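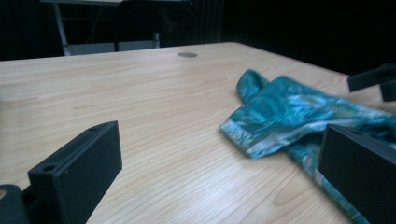
TOLEDO, June

Does a Folding Method Matter? A Report on Six Ways of Putting Cloth Away

Kaiwen Mao
Term project, Household Materials and Methods

Why I picked this

My aunt folds everything into thirds and stands it on edge in the drawer. My roommate rolls. I grew up in a house where clean laundry lived in a heap on a chair until somebody wore it. All three of us have clothes to put on in the morning, and I have never been able to see much difference between us by noon. So when the project list came out and one of the topics was "evaluate a claim about home organization," I took the claim that gets repeated most often: that how you fold a soft item decides how much room it takes, how wrinkled it comes out, and how fast you can find it again.

I went in doubting all three parts. I ended up doubting two of them and giving some ground on the third, with reservations I will get to.

What the advice says

The source I worked from was the Vokilero home guide, a booklet that was handed out in our first class. It says that a crumpled cloth "costs you twice," once in space and once in ironing. It gives no measurements. It has a drawing of a drawer before and a drawing of the same drawer after, and the drawer in the second drawing is noticeably deeper. I pointed this out in class and was told it was a matter of perspective. Maybe.

I also read two handouts from an earlier section of the course, one written in Sunosdale and one in Itdale. The Sunosdale one recommends rolling. The Itdale one says rolling stretches knits and should be avoided. Neither mentions the other side, and neither says how anyone checked.

Materials

The cloths were a mix of things people really own: T-shirts, dish towels, pillowcases, a couple of scarves and some thin cotton pieces that had been washed many times. There were 30 in all. I did not buy anything new, on the theory that new fabric still has the store crease in it and will go along with whatever you do to it.

The table matters more than I expected. I started on my bed, which is useless, because the mattress gives and nothing lies flat. After that I moved to a light wood table with a cable hole toward the far side. A smooth top is good for folding and bad for holding still: thin cotton slides when you try to press a crease into it. I lost a fair amount of time to this before I learned to keep one palm down on the cloth the whole way through.

Lighting was ordinary room light. I mention it only because wrinkle scoring depends on it, as explained below.

Methods compared

Flat fold in half, then half again.
Flat fold in thirds, then thirds.
File fold, which is the thirds fold stood on its edge.
Roll from the short side.
Roll from the long side.
No fold. The cloth is dropped on the table and picked up as it lands.

The last one was my control, and it is the reason some people in the class thought I was not taking the assignment seriously. I was. Any claim that folding saves space has to be compared with not folding, and none of the handouts did that.

The crumpled condition

I want to spend a little time on this one because it gets dismissed so quickly. The cloth I used most for it is a soft teal piece, mottled turquoise and blue-green with pale whitish-blue patches. Dropped on the table, it does not make an even pile. It doubles over on itself, with a rounded lump where the fold stands up and a flatter strip running out to the side.

That shape is the whole argument, as far as I can tell. The lump is tall and the strip is flat, so a ruler gives you a very different answer depending on where you put it. If I measured height at the lump, crumpling looked terrible. If I measured at the strip, it beat the flat fold. The booklet's illustrator, I suspect, measured at the lump.

To get around this I stopped using a ruler and used a shoebox. A cloth method was scored by how many of the cloths went in before the lid would no longer close without pushing.

Results: space

The file fold and the two rolls came out close to each other, with the thirds fold not far behind. The half-and-half fold was a bit worse, mostly because of dead corners in the box. No fold was last if the cloths were laid in gently.

However, if I was allowed to press down with my hand before closing the lid, the gap nearly went away. Soft cotton is mostly air and the air leaves when you lean on it. This is a problem for the claim. People with full drawers do lean on them. The drawings in the booklet show a drawer that nobody has ever been late for work in front of.

I will concede that a pressed-down drawer is unpleasant to open, and that a scarf can catch in the runner. That happened to me on 2 occasions, both with the same scarf.

Results: wrinkles

For wrinkles I left each item overnight and then asked 2 classmates to rank them without knowing which method had been used. They disagreed with each other more than the methods differed. One of them ranked a flat-folded pillowcase as the worst of its group because of the single hard line down the middle. The other ranked it best because it had only one line.

This seems to me a real question and not a flaw in the test. Is one sharp crease better or worse than a lot of soft ones? The booklet assumes an answer. On a dress shirt I would agree with it. On a mottled or patterned fabric like the teal one, the soft wrinkles get lost in the color, and a straight crease is what shows. On plain white it went the other way. Standing next to the window also changed the rankings, so I had both classmates redo it from the middle of the room.

I do not think my wrinkle results should be used to support anybody.

Results: finding things

On this part the claim holds up better than I wanted it to. When the items stood on edge, I could pull a named one from the box almost at once. From the loose box I had to dig, and digging undid whatever order there had been. Rolls were in between. They are easy to see but they look alike, and I kept unrolling the wrong towel.

Still, I knew what was in the box. I had packed it. I would want to see this done with someone who had not, and I ran out of term before I could set it up.

What the handouts leave out

Time. It is strange that a subject so concerned with saving effort never puts the folding itself on the scale. The file fold was the slowest of the lot in my hands, and I got tired of it well before the pile was finished. By the end my thirds were more like a third, a third and whatever was left. A method that works only when you are fresh and patient is not the method you will be using in February.

Fabric. The advice is always given for "clothes," as though they all behaved the same way. The slippery pieces would not stand on edge at all unless they were packed in tight between cotton ones. The softest cloths opened back up when I let go.

Frayed edges. Some of my older pieces had loose threads along the hem, and every method that involved tucking pulled at them. None of the handouts mentions old cloth.

Problems with my own test

One person did all the folding, and that person started out skeptical. A shoebox is not a drawer. I chose the cloths myself and probably leaned toward soft ones, which favors crumpling. The order was not shuffled, so the later methods got my tired hands. And "without pushing" is a judgment I made each time with the lid under my fingers.

Changes if repeated

Use a clear box, so the gaps can be seen. Have a second person close the lid. Time everything, including the redoing. Put a thin towel on the table under the cloth to stop the sliding; I tried this on the last afternoon and should have done it from the start. Include at least one fitted sheet, which I left out because I cannot fold one.

The teal cloth has gone back in the scarf drawer, unfolded.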